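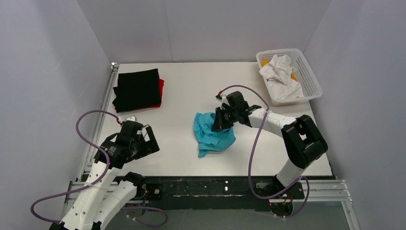
A remark often repeated among people who look after Volen cells is that the arms themselves rarely give trouble, and that most lost hours go to cables, finger pads and a frame that has crept out of square.

The Volen cell is a tabletop robot workstation with two arms, used mainly for handling cloth and other soft goods. It consists of a flat white work surface, pale walls on three sides, an aluminum frame and a pair of arms fastened to a crossbar at the front. The arms have white links and black joints, and each carries a two-finger gripper. The cell is set up on site from parts, and its routine care is normally done by the people who run it.

Name and origin

The cell takes its name from the Volen workshop, where the first version was put together from an existing Clernik frame and a set of small arms. Early cells had no walls. These were added in the second version, after operators found that a cluttered background upset the software that picks out the edges of a garment. The control box is made by Tidel and has been changed only once, when the number of motor ports was raised.

Assembly

The frame is built first. The extrusions are bolted together loosely, set on a level surface and squared by measuring both diagonals of the table opening. Only then are the bolts tightened, working from opposite corners. The tabletop is laid on the frame and held at the back with small corner clamps. A clamp that is tightened too far will lift the opposite corner of the top, and the manual asks for a check with a straightedge after each one.

The side and back walls go on next. They are kept matte. Glossy panels were tried in one batch of cells and withdrawn, as reflections of the moving arms were sometimes taken for cloth. Scratches on the black front panel have no effect on the work and are usually left alone.

The arms are mounted last. Each base is fastened to the front crossbar with four bolts, which are brought up finger tight, then torqued in a cross pattern with the arm folded. The left base is fixed first and serves as the reference. The right base is then moved along the crossbar until the distance between the two matches the figure on the frame plate. An error here shows up later as a pull or a slack fold when both grippers hold the same piece of cloth.

Cabling

The cable to each gripper runs outside the arm, in a free loop. The loop has to be long enough for the wrist to turn through its full range and short enough to stay off the table. On most cells it is set by trial: the arm is driven slowly to its farthest reach, the cable is fed out until it no longer pulls at the connector, and a little more is added before it is tied at the lower link.

Cables laid tight along the links look tidier but wear faster at the elbow. A loop that is too generous can catch a sleeve or the rim of a basket. Some sites fit a light sleeve over the cable at the elbow, though this makes cracks in the jacket harder to find during inspection.

Gripper setup

New fingers are fitted as matched pairs and should not be mixed between the left and right arms. After fitting, the gripper is closed at low current and the fingertips are compared. The tips should meet first, with a narrow gap remaining lower down between the fingers. If the lower parts touch before the tips, thin fabric will slide out under a light pull.

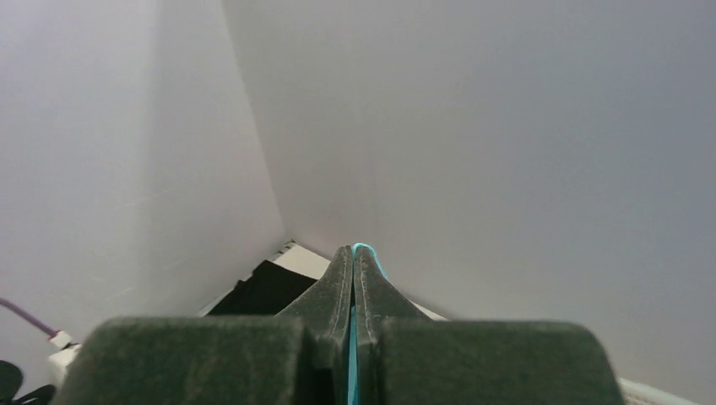 Wrist camera view of a gripper with its fingertips nearly touching.

The closed position is then stored in the Tidel box as zero. The open position is set separately for each arm. The usual value is 63 millimeters between the tips, and sites that handle towels or blankets often set it wider.

A wrist camera is checked at the same time. The fingers should sit low in the view and close to the middle. If they lean to one side, the camera bracket is loosened and turned by hand. The camera is never corrected in software for this fault, which tends to come back when the bracket settles.

The Räsänen check

The Räsänen check is a short test of how well the two arms agree. A square of cotton is laid on the table, each gripper takes one corner, and the arms lift it until the top edge hangs straight. The arms then move together toward the back wall and return. The cloth is watched for any change in sag. A steady edge passes. An edge that tightens on the way out and loosens on the way back points to a base that has shifted, and one that changes only at the far end usually means play in an elbow joint.

The check takes a few minutes and needs no instruments. It has been criticized for relying on the eye of the operator, and a version with a printed grid on the cloth is used at some sites.

Routine care

The maintenance schedule is based on running hours:

Every 50 hours: wipe the fingers and tabletop, remove lint from the wrist motors, look over both cables and press each connector home.
Every 300 hours: check base bolts and corner clamps, repeat the Räsänen check, and store a new zero for each gripper.
Every 1,000 hours: replace both finger pairs and both gripper cables, and inspect the elbow joints for play.

Lint is the most common cause of unplanned stops. It gathers behind the fingers and at the wrist, where it can keep the gripper from closing fully. Compressed air is discouraged - it drives the fibers farther into the joint - and a soft brush or a vacuum nozzle is used in its place.

Common faults

A gripper that opens by itself during a move usually has a loose connector at the wrist. If pressing the connector home does not cure it, the cable is replaced before the motor is suspected.

A slow downward drift of one arm at rest is normally a joint motor running warm. The arm is folded and left to cool, and the drift is timed again. Motors that still drift are exchanged as a unit, with the link below supported by hand while the bolts are out.

Cloth that slips from one gripper only is most often a matter of worn fingertips. Roughing the tips with abrasive paper restores some grip for a short time, but it shortens the life of the pair and leaves the two arms closing at slightly different points, so the zero has to be stored again afterward.

See also

Clernik frame
Finger pair
Räsänen check, grid version
Tidel control box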